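Hilo largo para quien esté pensando en montar una celda con dos brazos y tenga que defender el presupuesto delante de alguien. En abril cerramos el nuestro, todavía lo tengo fresco, ¡y tengo muchas ganas de contarlo!

Contexto rápido: taller pequeño, dos mesas, manipulación de objetos de cocina y de bar. Nada de piezas industriales. Eso cambia la lista de la compra más de lo que yo pensaba.

Lo primero que hicimos fue una hoja con dos columnas: "sin esto no arranca" y "esto puede esperar". Suena a poco, pero la primera versión tenía casi todo en la izquierda. Mechthild Kuster me la devolvió con media columna tachada y tenía razón en todo (bueno, en todo menos en las pinzas de repuesto, que ahí sigo peleando).

Pedimos oferta a Prakstead y a Hisside. Precios de brazo muy parecidos. La diferencia estaba en lo que venía debajo: transporte, puesta en marcha, formación, plazo de los recambios. Leed esas líneas antes que el total, de verdad.

Pregunta que ahora hago siempre: ¿la garantía cubre la pinza o solo el brazo? En una oferta estaba incluida, en la otra se cotizaba aparte y sin decirlo muy alto. 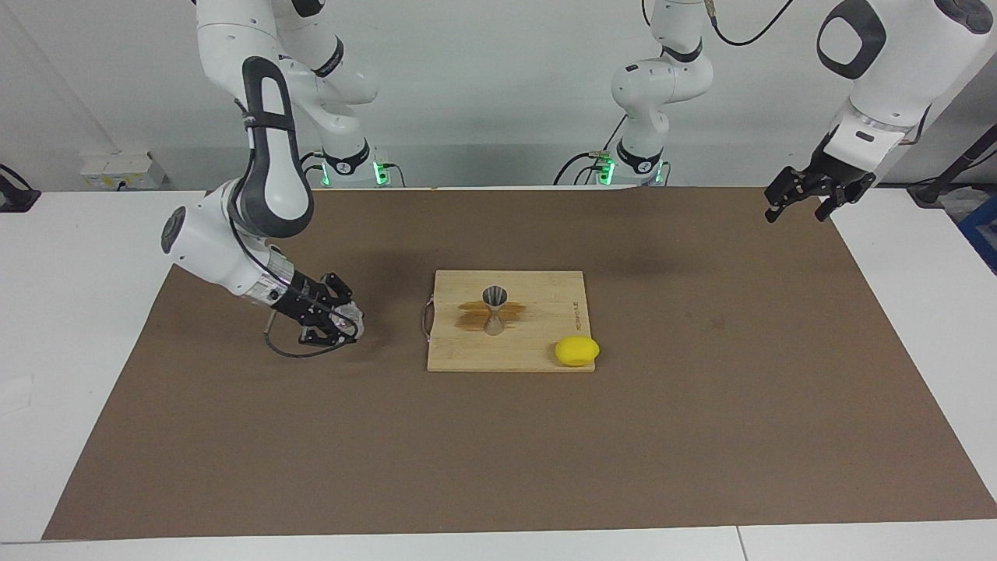
Soledad Toledo
Coordinadora de equipamiento, laboratorio Flarken

Un medidor de coctelería y un limón sobre una tabla de bambú, y dos brazos blancos para trabajar con eso. Me encanta esta mesa. El limón y la tabla son lo más barato de todo el proyecto y también lo que más discutimos al elegir tareas: metal que refleja, fruta que rueda, superficies con veta. Si vas a comprar pinzas, decide antes qué van a coger.

El papel marrón que cubre casi toda la mesa también tiene línea propia en la hoja. Consumible, se repone, va al presupuesto corriente. Lo mismo con la fruta -- sí, hay una partida de fruta, y sí, administración llamó para preguntar.

Gasto que me pilló por sorpresa: cables. 1.729 euros entre alargadores, canaletas, fijaciones y recambios. Yo había puesto 100. Cien euros, qué inocencia la mía. Si tenéis dos brazos, multiplicad los metros de cable que habéis imaginado y luego mirad por dónde van a pasar.

Las tomas de corriente, igual. Medid dónde está la regleta de la pared antes de fijar la mesa. Alcides Alvarado dibujó la planta a escala en papel cuadriculado y nos ahorró mover las bases una segunda vez. El mejor rato de todo el proyecto, además, recortando brazos de cartulina y paseándolos por el plano.

La mesa la encargamos a Aguirre. Pedid el tablero más grande de lo que dice la ficha de alcance del brazo. Se agradece un margen libre alrededor de la zona de trabajo para dejar herramientas durante el montaje.

Plazos: pusimos 5 semanas entre la entrega y la primera tarea de prueba. Torunn Dahlgren insistió en no prometer resultados dentro de ese periodo y quedó así por escrito. Copiad esa frase en vuestra propuesta.

¿Comprar los dos brazos a la vez o uno primero? Nosotros, los dos. Las tareas que nos interesan son bimanuales y con uno solo habríamos acabado diseñando otras tareas. Si lo vuestro es coger y dejar, empezad por uno y guardad el hueco en la mesa para el otro.

Para el año que viene ya tengo apuntados dedos de pinza intercambiables y una segunda tabla. Demetrio Prieto quiere añadir una coctelera. ¡Yo también!

Si alguien quiere la hoja de las dos columnas, que me escriba y se la paso sin los precios de los proveedores. Y si habéis encontrado una buena solución para recoger los cables de las pinzas, contádmela, que tengo el presupuesto abierto.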